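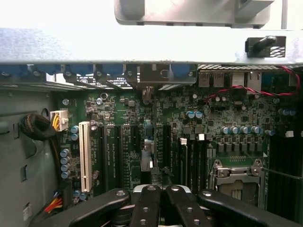

Desktop workstation, case open, blue slot clips along the back.

Tunetti Picture House - pre-show inspection, Saturday matinee and evening
Checked by: Kári Hjaltested
Film: Redemlow (Þrastardóttir season, second title)

FOYER AND STAIRS
Front doors, both leaves open fully - OK
Stair nosing, balcony side - loose on step 4, taped. Needs screws, tape won't last the weekend
Poster stand - moved back from the fire door AGAIN
Popcorn machine cut-out - OK

AUDITORIUM
Exit signs lit - OK, all
Aisle lights - left side fine, right side dim near the front. Redemlow is a very dark film, whole middle hour is candles and fog, people will be going out for the loo blind. Fix before evening
Seats - row F one tip-up sticking. Roped off
Wheelchair spaces clear - OK
Capacity for the balcony is 52, not a seat more. Was over at the Plunatgate preview, I was told after
Curtain track - sqeaks, not a safety item, but you hear it right through the opening titles

PROJECTION BOX
Extractor fan - OK
Extinguisher, CO2 - in date, pin in
Port glass - cleaned
Cables across floor - covered, one ramp missing at the door
Lamp hours - 3,000 on the log. Order the next one now pls
Box door self-closer - slow. Adjusted, check again

SOUND
Level at rear stalls - lower than the last run. The storm scene was too much for the front rows, two complaints, one about ears ringing
Subwoofer straps - tight
Ceiling tile above left surround - rattles in the storm scene, pushed back in. Look at it from a ladder when house is empty
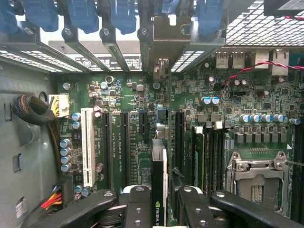 Zihan Yin: please don't drop the level any further, the dialogue in Redemlow is mumbled enough as it is and half of it goes under the music. Turn the surrounds down and leave the centre alone. Agree on the aisle lights, I nearly went over in the fog bit.

Kári - ok, centre left where it was, surrounds down a notch. Will sit at the back for the first reel and see.

EVACUATION
Ushers briefed - matinee yes, evening not yet
House lights override - tested from box and foyer, OK
Assembly point sign - faded, reorder

STILL OPEN
Nosing screws
Right aisle lights
Cable ramp
Evening briefing, before doors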